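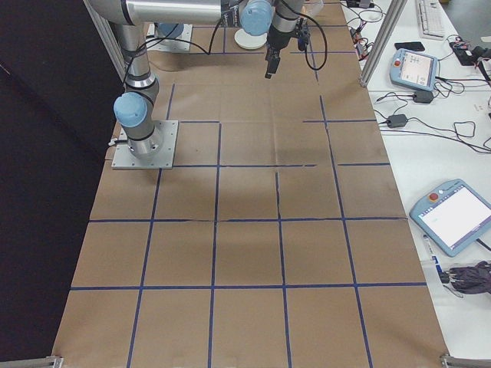 Lolcombe Beach Visitor Management Project
Progress report to the Dasholm Fund
13 December 2019

The project was set up to reduce crowding on the main beach at Lolcombe during warm weekends and school holidays, and to encourage visitors to make fuller use of the quieter sands to the west of the harbour. This report covers the second stage of the grant, from the start of the summer season to the end of autumn. The principal task in this stage was to establish where people settle on the beach and for how long. For that purpose the sand was divided on the plan into large squares in rows running lengthwise and crosswise, in the way that the strips of dark blue tape divide the brown paper on the tabletop, and each observation was assigned to one square. The tape lines on the paper are slightly uneven in places, and the same must be said of the lines on the beach plan where they meet the groynes and the slipway. Squares of irregular shape were kept in the survey and their results are reported separately.

1. Summary of progress

The visitor survey and the beach observations are complete. The new western path is open to the public, apart from the short upper section described under item 4. The temporary signs have been in use throughout the season and will be replaced by permanent ones in the spring. Spending remains within the approved budget, although one transfer between headings is requested in item 7. The one significant delay concerns the shuttle bus, which began later than planned and ran for a shorter period than was set out in the application.

2. Beach observations

Observations were made from the upper promenade at fixed times in the morning, at midday and in the late afternoon. Staff recorded whether each square was empty, lightly used, busy or full. They did not record any details that could identify individual visitors. Observations were suspended in heavy rain and during the two regatta days, when a large part of the sand is closed to the public.

The results confirm what the beach office had long suspected. On a warm day the squares nearest the central steps are full before midday, while those beyond the second groyne remain lightly used until well into the afternoon. The pattern holds even when the tide is low and the walk along the firm sand is easy. Visitors arriving from the main car park seldom go beyond the first kiosk. Those arriving on foot from the town spread out more evenly, and are more likely to use the western end.

The effect of the tide was greater than expected. At high water on a spring tide, several of the squares on the lower beach disappear entirely and the people using them move up towards the sea wall, where there is already little room. The lifeguard service has asked for the tide results to be made available before next season's rota is agreed, and these have been supplied in draft.

3. Visitor survey

A total of 2,111 completed questionnaires were collected during the season, by interview on the promenade and by means of a short form available at the tourist information desk. The interviews were carried out by Kirui, the research firm appointed in the first stage, which also checked and entered the returns. The full tables will be sent to the Fund with the final report.

Of those who answered the question on crowding, 68 per cent said that they would have been willing to walk to a quieter part of the beach had they known that one was open and had toilets. Many added comments to the effect that they had not realised the western sands were part of the same public beach. Several had taken the old harbour fence to be a boundary. This finding has led to a change in the wording planned for the permanent signs, which will now state plainly that the western sands are free and open to all, and will give the walking time from the central steps.

Respondents with small children and those with limited mobility gave different answers from the rest. Both groups placed a high value on being close to the car park, toilets and drinking water, and few were prepared to move. The project does not propose to discourage them from using the central beach. The intention is that others should be drawn away from it, leaving more space for those who need it.

Comments from residents were mixed. Most welcomed the path. A smaller number, chiefly from the streets behind the western car park, were concerned about noise in the evening and about parked cars blocking entrances. These concerns have been passed to the parking service, and a meeting with residents will be held in January.

4. Western path

The path from the harbour to the western sands was surfaced and opened in time for the school holidays. It is 800 metres long and suitable for wheelchairs and pushchairs over most of its length. The upper section, near the old coastguard lookout, has been left closed after a small slip of earth from the bank above. An inspection found no danger to the lower section. Repair of the bank falls outside the grant and will be paid for from the council's own maintenance budget. The work is due to be carried out before the spring.

There are 15 new benches along the route, all of which are in place. Two have already needed minor repair. The contractor has agreed to do this without charge under the terms of the order.

Drinking water has been laid on at the western end, but the tap was out of use for part of the season owing to low pressure. The water company has since fitted a larger connection. The pressure will be tested again before Easter.

5. Shuttle bus

The application proposed a shuttle bus between the railway station and the western sands on every weekend of the summer. The first operator withdrew shortly before the service was due to begin. A second operator was found, and the bus ran from the middle of the season until its close. Passenger numbers rose steadily during that period, with the late morning journeys the best used. The final journey of the day was often too full to take everyone waiting, and some passengers had to walk back or telephone for a taxi.

For next season it is proposed that the service should start earlier in the year, that one of the lightly used early journeys should be dropped, and that an additional return journey should be run in the early evening. The operator has indicated that this can be done at the present daily rate.

6. Exchange with Bosau

The project has continued its exchange with the seaside town of Bosau, where a similar scheme has been in operation for three seasons. Officers from Lolcombe visited in the early summer and were shown the system of coloured flags used there to tell visitors which parts of the beach still have room. The flags are changed by the lifeguards and can be seen from the car parks. The system is cheap and seems to be well understood by regular visitors, although day visitors were said to confuse the flags with those used for bathing safety. For this reason it has been decided not to use flags at Lolcombe. A notice board at the entrance to each car park will be tried in their place.

A return visit was postponed at the request of Bosau and will be rearranged for the spring.

7. Finance

Expenditure on the survey, the path and the benches is complete and in line with the budget. The shuttle bus heading is underspent as a result of the late start. Approval is sought to carry this sum forward and to divide it between the longer bus season described in item 5 and the car park notice boards described in item 6. No increase in the total grant is requested. A statement of accounts is attached separately, with copies of invoices for all items above the limit set in the grant agreement.

8. Risks

The state of the bank above the upper path remains the chief concern, as further wet weather could delay the repair. Beach staffing is also uncertain. Recruitment of seasonal lifeguards was difficult this year, and patrols cannot be extended to the western sands on weekdays unless all posts are filled. Should that not be possible, the signs will state the hours of cover clearly, and the western end will be promoted mainly for weekend use.

9. Work planned for the next stage

The wording and position of the permanent signs will be settled first, so that orders can be placed before the makers' busy period. The contract for the shuttle bus will be renewed on the terms set out above, subject to the Fund's approval of the transfer. Beach observations will be repeated next summer using the same squares and the same times of day, in order that the two seasons can be compared. A shorter questionnaire has been drafted by Kirui and is available to the Fund for comment.

The Fund is asked to note the progress reported and to confirm its decision on the transfer of the shuttle bus underspend before the end of January.

Lolcombe Beach and Promenade Office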